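Dec 9, 2023 — Potico hand kit, trial unit, cabinet work

Second day with the Potico hands on the humanoid. Rudimport want 3,000 for the pair with mounts, wrist camera extra. Firmware as supplied, nothing changed our end. Task is the usual one: open cupboard, flat boxes on the shelf, small items in and out.

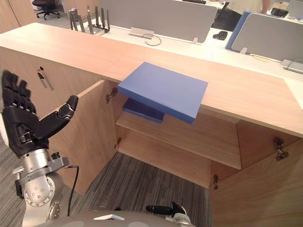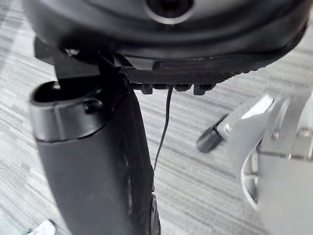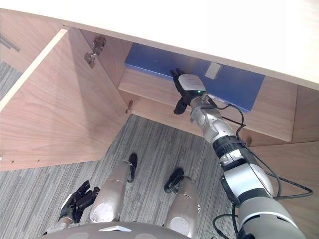

Cabinet task, head views first and last, wrist view between them.

Notes so far:

- Log stands at 3,282 grasp attempts since March, counting the old grippers. The Potico share is 383.
- 27 of those flagged as slips, mostly on the flat boxes. Small rigid things are easier, thumb underneath and fingers round.
- Cable at the wrist needs a proper clip. It loops along the forearm and I don't like it near the hinges. Ask Rudimport if the Daly sleeve fits.
- Wrist view is tight — the finger takes up a lot of the left side. Try the camera further out before we pay for it.
- Approach from the left has the open door to deal with. Slow the elbow down there.

Drikau quote still not in, so no comparison on price yet. Their hand is lighter on paper but the mount is different and we'd have to make an adaptor.

To do: rerun flat boxes with the grip limit one step up, check thumb calibration on both sides, send slip log to Rudimport.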